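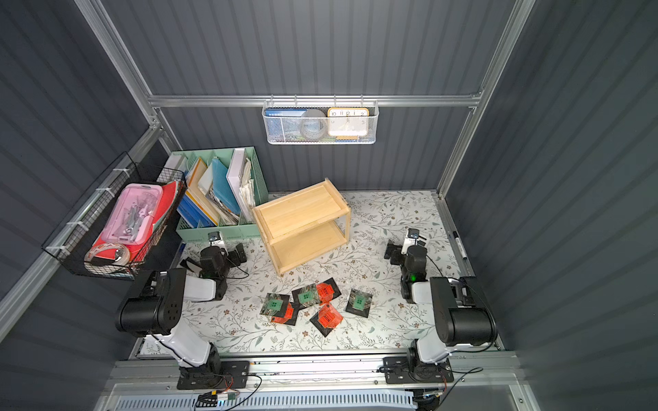 Call for Participants: Desk and Small-Item Tidying Study

Doolan is seeking adults to take part in a study of how people put a cluttered work surface in order. Sessions take place in March at the Brasero building, Room 507.

What is involved

Each participant attends 2 sessions of up to 3 hours. You will be asked to sort small packets, papers, folders and ordinary stationery, and to decide where each belongs – in a file organizer, on a two-tier wooden shelf or in a wire mesh basket. There is no correct arrangement. A short written questionnaire follows each session.

Who may apply

Applicants must be 18 or older and comfortable handling small, light objects. No experience in office work or professional organizing is required. We have 14 places and will fill them in order of application.

Payment and expenses

Participants receive a gift card at the end of the second session. Local bus fares are reimbursed on presentation of a ticket.

How to apply

Complete the Stetora form at the front desk of the Brasero building, or request a copy by mail. Please state whether you prefer morning or afternoon sessions – evening sessions are not available. Successful applicants will be sent a consent form, to be signed and returned before the first session. Participants may withdraw at any time.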